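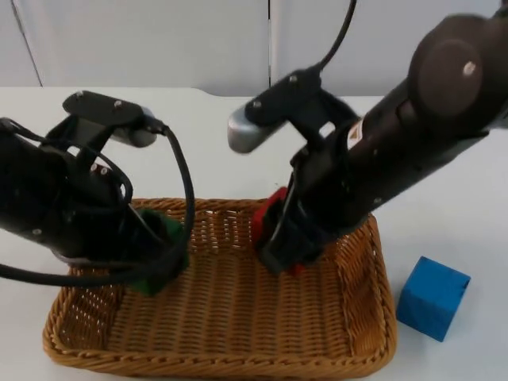

Home Guides Setup Play Sets Parts Contact

We use cookies to remember your region. Accept / Manage

Pesuvitz Block and Basket Set – Setup Guide, Section 3: Table, Basket, Blocks
Updated Jan 12, 2022
5 min read

Read this before you open the inner bag. Short section. Do it in order, the later steps lean on the earlier ones.

What this section covers

Getting the table ready. Setting the basket. Putting blocks in, taking blocks out, laying them in a row. Packing up. Card games are in Section 4. Spare parts, see the Plikenholm order sheet in the back pocket of the box.

3.1 Before you start

1. Clear the table. Everything off, cups too.
2. Wipe the top with a damp cloth, then a dry one. Crumbs scratch the paint.
3. Check the light. Shiny white tops throw glare – if you can't look at one end without squinting, move the lamp or pull the shade.
4. Wash hands. Dry them.

Note: A plain top works best. Patterned cloths make the small gaps in the weave hard on the eyes, and the basket slides on oilcloth.

3.2 The basket

1. Lift the basket out by two opposite sides of the rim. Not by one corner.
2. Turn it over and shake out the paper fluff. There will be some.
3. Run a finger along the rim, all the way round. Loose ends get snipped flush with small scissors. Do not pull them.
4. Set it down flat, floor side down. Press lightly in the middle. If it rocks, see 3.6.
5. Leave a hand's width between basket and table edge.

Straight or at a slant, either is fine. A slant gives easier reach for one person sitting at a corner. For two people facing, go straight.

Caution: The basket is for blocks only. No hot dishes, no wet things. Keep it away from radiators, wicker gets brittle. Baskets that have spent December next to a heater come back to us cracked at the corners more than any other time of year.

3.3 Blocks in

Start with two. Green and red. The others stay in the bag for now.

1. Lower the green block to the floor of the basket. Lower, don't drop.
2. Place it toward one end.
3. Red block next, toward the other end.
4. Leave a clear gap of basket floor between them, enough to get a finger down on either side.
5. Look straight down. Both blocks should sit flat on thier faces. If one is tipped up on the slope of the wall, slide it in.
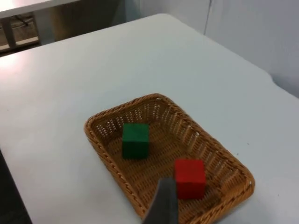

Fig. 3-1. Green and red blocks on the basket floor, gap between them.

Note: The nearer block looks bigger. Both are the same size out of the bag, so don't send one back on that account.

Note: If you have the older Kulkarni basket, the floor is smaller. Two blocks still fit, but the gap will be tight. Put them corner to corner.

3.4 Blocks out

1. Reach in from above. Come straight down over the block.
2. Take it by two opposite faces, low as you can get.
3. Lift clear of the rim before you move sideways. Most chips in the paint come from the rim.
4. Put it down on the table behind the basket, on the far side from you.
5. Same again with the other.

Caution: Don't tip the basket out. The blocks are solid wood and will mark a soft top, and the weave at the corner takes the whole load.

3.5 Laying the row

The row goes behind the basket, left to right, green then red. Level with each other by eye is good enough, no ruler. A short gap so each block can be picked up without nudging its neighbor.

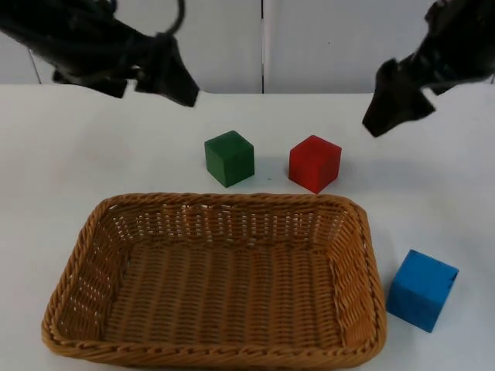

Blocks don't have to be square to the table edge either. A block turned with a corner toward you is fine and some people find it easier to grip. What matters is the gap. If they touch, you get two when you wanted one.

When green and red are going well, in and out a few times without bumping the rim, bring in a third block from the bag. Any color. Give it its own spot on the table, clear of the basket, then work it into the order however the game card says.

Order of play for the first try:

1. Green in.
2. Red in.
3. Green out.
4. Red out.
5. Third block in, last.

Swap after that. Full list of 17 orders is on the card in the lid.

3.6 If something's off

Basket rocks. Wet your fingertips, dampen the underside at the high corner, set it on a flat surface with a heavy book inside. Leave for 12 hours. Book out, check again.

Basket slides. Thin rubber shelf liner underneath, cut smaller than the floor so it doesn't show.

Block won't sit flat inside. Usually a stray strand poking up from the floor. Find it, snip it, try again.

Paint worn at the edges. Normal with use. Edges are rounded and the color goes there first. Touch-up paint is part 1953 on the order sheet, comes in green and red – state which. Let it dry overnight before the block goes back in the basket or it will stick to the weave.

Block smells of paint. Leave it out of the bag by an open window for a day.

3.7 Packing up

1. Count the blocks against the lid card.
2. Dry cloth over each one. No polish, no spray.
3. Blocks in the bag, bag in the basket. Don't store them loose, they rattle and chip.
4. Basket in the box, rim up.
5. Nothing heavy on top of teh box. The rim flattens and won't come back.

Caution: Check the floor under the table for snipped strands before small kids are back in the room. Sharp ends.

Missing a block or got two of the same color? Write to Carkix, who handle replacements for all Pesuvitz sets. Give the number from the base of the box, the one on the lid is just the print run.

Next: Section 4, Game Cards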